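面包里的孔从哪里来，面包又为什么会变硬

Workgate 少年科学读本 · 食物与材料 · 第86篇
适合小学高年级阅读
发布日期：2022年1月13日

本篇讲四个问题：面团里的气体是谁产生的；气体为什么留得住；烘烤时面团内部发生了什么；烤好的面包放久了为什么会变硬。文中第一次出现的术语会给出解释，文末另有词语表。

一、面粉里有什么

面粉由小麦粒磨成。小麦粒分三个部分：外面的麸皮，中间体积最大的胚乳，以及一端很小的胚。白面粉主要取自胚乳，全麦面粉把三个部分都磨了进去，颜色较深。

胚乳里最多的物质是淀粉。淀粉以颗粒的形式存在，颗粒非常小，要用显微镜才能看清。每个颗粒里，许多长长的淀粉分子按一定的次序排列，有的地方排得紧密整齐，有的地方排得松散。请记住这一点，讲到面包变硬时还要用到。

淀粉分子有两种形状。一种像一根长线，叫直链淀粉。另一种像长满枝杈的树，叫支链淀粉。小麦淀粉里支链淀粉多，直链淀粉少。两种分子都由同一种小单位连接而成，这种小单位叫葡萄糖。

面粉里还有蛋白质，含量比淀粉少得多。和面包关系最大的蛋白质有两类，一类叫麦谷蛋白，一类叫麦醇溶蛋白。干面粉里，它们各自待着，看不出有什么特别。加水以后情况就不同了。

除此之外，面粉里有少量的糖、少量的脂肪、矿物质，以及几种酶。酶是一类蛋白质，能让某种化学反应加快进行。面粉中的淀粉酶可以把淀粉切成较小的糖，这些糖是后面酵母的食物。

二、加水之后：面筋

把水倒进面粉，麦谷蛋白和麦醇溶蛋白吸水膨胀，互相连接，形成一张网。这张网叫面筋。

麦谷蛋白给面筋带来弹性：拉开以后想缩回去。麦醇溶蛋白给面筋带来延展性：可以拉得很长而不断。如果只有弹性，面团像橡皮筋，气体很难把它撑大。如果只有延展性，面团像糖浆，撑大以后会塌下去。做面包需要两种性质同时存在。

揉面的作用是让面筋网变得更连续、更均匀。刚混合好的面团表面粗糙，一拉就断。揉过一段时间以后，表面变光滑，可以拉成半透明的薄膜。面包师常用这个办法检查面团，叫作拉膜检查。

不揉面，面筋也能形成，只是要花更长的时间。水会慢慢渗进蛋白质，蛋白质自己逐渐连接起来。有些面包的配方几乎不需要揉，靠的就是长时间静置。

盐也参与这个过程。盐使面筋网收得更紧，面团摸起来没有那么黏。盐还会使酵母的活动变慢。完全不加盐的面团发得快，质地偏软，味道也淡。

不同的面粉，蛋白质含量不同。含量高的叫高筋面粉，适合做面包；含量低的叫低筋面粉，适合做蛋糕和饼干。用低筋面粉做面包，网不够结实，气体容易跑掉，做出来的面包体积较小。大米粉和玉米粉里没有小麦面筋，单独用它们很难做出同样的松软面包，通常要添加别的材料来留住气体。

三、酵母：产生气体的微生物

酵母是一种单细胞真菌。单细胞的意思是，一个细胞就是一个完整的生物。蘑菇和霉菌也是真菌，但蘑菇由许多细胞组成，和酵母的样子差别很大。

面包酵母的细胞呈圆形或椭圆形，肉眼看不到单个的细胞。商店里卖的干酵母是小颗粒，每个颗粒里挤着大量的酵母细胞。它们失去了大部分水分，处于休眠状态。碰到温水以后，细胞吸水，重新开始活动。

酵母靠分解糖来获得能量。面团里的氧气很快就会用完，在没有氧气的条件下，酵母把糖变成两种东西：二氧化碳和酒精。这个过程叫酒精发酵。可以把它写成一行文字：

糖 → 二氧化碳 + 酒精（同时放出能量）

二氧化碳是气体，就是把面团撑大的那种气体。酒精是液体，烘烤时大部分会变成蒸气跑掉。发酵还会产生少量有气味的物质，面包的一部分香味由此而来。

温度影响酵母的速度。冷的时候，酵母活动很慢，所以面团放进冰箱也会发酵，只是要等很久。温暖的时候，酵母活动加快。再热下去，酵母细胞会受到损伤，最后死亡。用很烫的水去化开酵母，面团可能一点也发不起来。同一份配方，在八月的厨房里发得快，在一月没有暖气的厨房里发得慢，所以判断面团有没有发好，主要看体积，钟表只能作参考。

糖的多少也有影响。少量的糖可以直接供酵母使用。糖太多时，面团里的水被糖“拉住”，酵母细胞得不到足够的水，活动反而变慢。甜面包的配方里酵母常常放得多一些，就是为了补上这部分损失。

四、气泡不是凭空出现的

很多人以为，酵母在面团里到处制造新的气泡。测量的结果和这种想法不同。酵母放出的二氧化碳先溶解在面团的水里。水里溶解的二氧化碳越来越多，多到装不下时，就进入已经存在的小气泡，使它们变大。

这些已经存在的小气泡是在和面和揉面时混进去的空气。面团一次次折叠、挤压，空气被包在里面，分成许多微小的泡。它们起初小得看不见，叫作气核。面包最后有多少孔，和气核的数量关系很大。

为什么二氧化碳不自己形成新气泡呢？原因在于表面张力。液体的表面总想缩小，气泡越小，表面向内压的作用越强。一个刚刚出现的极小气泡，会立刻被压回去，气体重新溶解。已经有一定大小的气泡受到的压力较小，气体更容易进入。汽水里的气泡也有类似的规律，它们常常从杯壁上的同一个点一串一串地冒出来，那个点上往往有一条细小的划痕或一点灰尘，里面藏着一点空气。

发酵到一半时，有些配方要求按压或折叠面团。这一步把大气泡分成小气泡，把酵母移到新的位置，使面团各处的温度接近。折叠以后再次发酵，孔会更细、更均匀。做吐司一类的切片面包，按压和滚压比较充分，所以孔小。做某些外皮较硬的乡村面包，动作很轻，大气泡保留下来，孔就大小不一。

水的多少同样影响孔的大小。面团含水多，面筋网较软，气泡容易扩大，也容易和旁边的气泡合并。面团含水少，网较硬，气泡长得慢，孔就比较密。

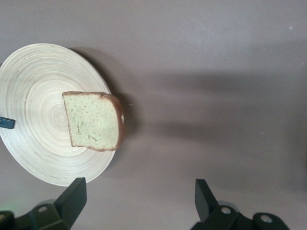
一片面包，切面上有细小的孔，边上是薄薄的褐色面包皮。

面包皮以内的柔软部分，在食品学里有一个名字，叫面包瓤，也叫面包芯。面包瓤是一种固体泡沫。泡沫指气体分散在另一种物质里的结构。肥皂泡沫是气体分散在液体里，面包瓤是气体分散在固体里。浴室里的海绵也属于固体泡沫。

泡沫又分两种。如果每个孔都被完整的壁围住，互不相通，叫闭孔泡沫。如果孔壁上有开口，空气可以从一个孔走到另一个孔，叫开孔泡沫。发酵中的面团接近闭孔泡沫，所以能留住气体。烤好的面包瓤接近开孔泡沫，所以能吸进汤和牛奶，冷却时也不会像放了气的球一样瘪下去。从闭孔变成开孔，发生在烤箱里。

五、配方中的比例

面包师计算配方时，用一种专门的算法，叫烘焙百分比。它规定面粉的质量是百分之百，其他材料都和面粉相比。

举一个算式。面粉1000克，盐12克，那么盐的烘焙百分比是：

12 ÷ 1000 = 0.012，即百分之一点二

因为每种材料都和面粉比，所有百分比加起来会超过百分之百。这和数学课上的普通百分数不一样，读配方时要注意。它的好处是换算方便：面粉减少一半，其余材料也减少一半，比例不变。

称量材料用质量，比用体积可靠。同一只杯子，装松的面粉和装压实的面粉，质量会差很多。水没有这个问题，但盐和酵母用量小，差一点就影响结果，应当用秤。

六、烤箱里发生的事

面团进入烤箱后，热从外向里传。外层先热，中心最后热。下面的几个变化有先有后，在面包的不同位置上，发生的时间也不一样。

最先发生的是膨胀。热使酵母短时间内活动得更快，二氧化碳增多。溶解在水里的二氧化碳也跑出来，因为水越热，能溶解的气体越少。气泡里的气体受热，体积变大。水和酒精变成蒸气，也进入气泡。几种作用加在一起，面团在进烤箱后的最初一段时间里明显长高。面包师把这叫作烤箱膨胀。面团表面常常先用刀划开一道口，使膨胀有固定的出路，否则外皮会在最薄弱的地方裂开。

接着，酵母死亡，不再产生气体。

然后是淀粉的变化。淀粉颗粒在冷水里只吸很少的水。温度升高后，颗粒里整齐排列的部分散开，大量的水进入，颗粒胀大变软。这叫淀粉糊化。煮粥时米汤变稠，用淀粉勾芡时汤汁变稠，都是糊化。面团里的水有限，淀粉颗粒胀不到粥里那么大，但已经足够让孔壁从可以流动变成固定的形状。

面筋同时也在变化。蛋白质受热后，分子之间形成新的连接，结构固定下来，并把一部分水让给淀粉。这叫蛋白质变性，鸡蛋煮熟后凝固也是这一类变化。

孔壁变硬以后，不能再随着气体伸展。里面的压力还在上升，薄的地方就会破裂，孔与孔连通。面包瓤到这时成为开孔泡沫。如果破裂发生得太早，气体跑掉，面包就会塌。如果孔壁一直不破，冷却时内部气体收缩，面包会向内缩。破裂的时间要合适，面包的形状才能保住。

七、面包皮为什么是褐色的

面包瓤里有很多水。水要全部变成蒸气，内部温度才会超过水的沸点，所以在正常烘烤的时间里，面包瓤的温度一直到不了沸点以上。外层不同，水分很快蒸发，表面变干，温度可以升得很高。

高温下，表面的糖和氨基酸发生反应，生成褐色的物质和许多有香味的物质。氨基酸是组成蛋白质的小单位。这种反应叫美拉德反应，烤肉、炒咖啡豆时也会发生。糖自己在高温下也会分解变色，叫焦糖化。两种变化都需要较高的温度，面包瓤达不到，所以面包瓤保持浅色。

面包皮的颜色深浅，由温度、时间和材料决定。糖多、牛奶多的面团上色快。表面刷蛋液，蛋白质增多，颜色也更深。在烤箱里加蒸气，会推迟表面变干的时间，面团可以膨胀得更充分，表面的淀粉糊化后形成有光泽的一层。

用模具烤的面包，侧面和底面贴着金属，热由金属直接传过来。模具加盖，顶面也会变平，切出来的片接近方形。不加盖，顶面向上鼓，切片的上边就是弧形。

八、冷却和切片

刚出炉的面包不适合马上切。这时淀粉还很软，切刀会把孔壁压扁，切面发黏。冷却过程中，直链淀粉先重新排列，形成较硬的凝胶，面包瓤获得足够的强度，可以切得平整。

冷却时，水分继续移动。中心水多，外皮水少，水从中心向外皮走，再从外皮进入空气。如果把热面包立刻装进塑料袋，水蒸气出不去，会在袋子内壁凝成水珠，外皮变软，面包也更容易发霉。把面包放在有空隙的架子上，底部的水蒸气可以散开。
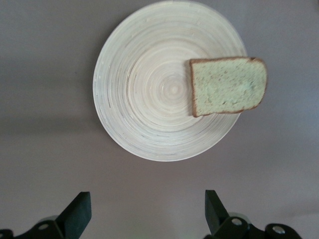 水分的移动到面包完全凉了以后也不会停止。外皮原来又干又脆，吸收了从内部来的水以后变韧，咬起来像皮革。切成片以后，柔软的部分直接接触空气，失水的面积增大，速度比整个面包快得多。所以同一个面包，切下来的片先变干，没有切的那一半还是软的。

九、变硬不等于变干

人们常说面包“干了”。变干确实会使面包变硬，但有一个实验说明，原因不止这一个。把面包密封起来，一点水也不让它失去，放几天以后，它还是会变硬。称一称质量，和开始时相同。

起作用的是淀粉。前面讲过，糊化时淀粉分子的整齐排列被打乱。冷却以后，分子又开始慢慢靠拢，重新排列成整齐的结构，其中一部分水被固定在这种结构里，孔壁变得坚硬。这个过程叫淀粉回生，也叫淀粉老化。

直链淀粉回生得快，在面包冷却的时候已经基本完成。支链淀粉回生得慢，要持续几天，面包放置中逐渐变硬，主要和它有关。米饭放凉以后变硬，馒头隔夜以后变硬，道理相同。

温度对回生的影响和一般人的猜想不一样。冰箱冷藏室的温度很适合淀粉重新排列，面包放在里面变硬更快。冷冻室的温度低得多，水冻成了冰，淀粉分子几乎不能移动，回生接近停止。因此，几天内吃不完的面包，应该切片、密封、冷冻。放进冷冻室的动作要快，面包在冷藏温度附近停留的时间越短越好。

支链淀粉的回生在加热后可以部分恢复。变硬的面包放进烤面包机或烤箱里加热，整齐的结构再次散开，固定的水被放出来，面包重新变软。效果维持不了多久，凉了以后又会变硬，而且每加热一次就会失去一些水。已经变得很干的面包，水不够，加热后只会更脆。

有些配方会推迟变硬。油脂和某些乳化剂能够附在淀粉分子上，妨碍它们排列。糖能留住水。汤种法是先把一部分面粉和热水混合，让淀粉提前糊化，多吸收一些水，再加入主面团。这样做出来的面包含水多，变硬较慢。

十、发霉

变硬的面包在口感上不好，本身没有毒。发霉则是另一件事。

霉菌的孢子漂浮在空气里，落在台面、刀具和手上。烤箱的高温能杀死面团里原有的霉菌，所以刚出炉的面包表面基本没有活的霉菌。冷却和切片的时候，新的孢子又落上去。孢子遇到合适的水分和温度，就长出菌丝。菌丝像很细的线，伸进面包的孔里，分泌酶，把淀粉分解成糖再吸收。

等到表面出现绿色、黑色或白色的绒毛时，菌丝往往已经伸到看不见的地方。面包的孔是连通的，菌丝很容易穿过。只切掉有霉斑的部分，不能保证剩下的部分没有霉菌。有些霉菌还会产生对人有害的物质，加热也难以完全除去。有霉斑的面包应当整个丢掉，不要凑近去闻，以免吸入孢子。

干燥的面包不容易发霉，因为霉菌需要水。面包干、面包糠可以保存很久，就是这个原因。

十一、实验：比较两种保存方法

需要大人在场。实验用的面包不能再吃。

材料：同一个面包上切下的同样厚的面包2片，可以密封的袋子2个，厨房秤一台，记号笔一支，记录本一本。

步骤：
把面包分别装进袋子，赶出多余的空气，封好。
在袋子上写“室温”和“冷藏”。
连袋一起称质量，写在记录本上。
把一个袋子放在阴凉的柜子里，另一个放进冰箱冷藏室。
第二天同一时间，先把冷藏的袋子取出，等它回到室温。
再称一次质量。
隔着袋子，用同一根手指在面包中央轻轻按下，松开，观察凹陷多久恢复。

记录时分成三栏：开始的质量，第二天的质量，按压后的情况。质量没有改变，说明袋子没有漏水汽。在这种条件下，两片面包软硬的差别就不能用失水来解释。

冷藏的面包要先回到室温再按，这一步不能省略。软硬和温度有关，如果一片是冷的，一片不冷，比较的结果里就混进了温度的影响。实验中只让一个条件不同，其余条件保持相同，这种做法叫控制变量。

如果两片没有明显差别，照实记录。可以再放一天，或者换一种面包重做。配方里油和糖多的面包，变化比较慢。

发现霉斑时停止实验，不要打开袋子，直接丢掉。

十二、词语表

面筋：小麦蛋白质吸水后连接成的网，能拉伸，也能缩回。
酵母：单细胞真菌，能把糖变成二氧化碳和酒精。
发酵：微生物分解糖等物质、获得能量的过程。
气核：揉面时混入面团的微小气泡，后来的孔由它们长大而成。
糊化：淀粉颗粒在热和水的作用下吸水胀大、排列散开。
变性：蛋白质受热后形状和连接方式改变。
美拉德反应：糖和氨基酸受热后生成褐色物质和香味物质的反应。
回生：糊化后的淀粉分子重新排列，使食物变硬。
面包瓤：面包皮以内的柔软部分，属于固体泡沫。
孢子：霉菌用来繁殖的微小细胞，可以随空气移动。
控制变量：实验中每次只改变一个条件。

下一篇：牛奶煮热以后表面的那层皮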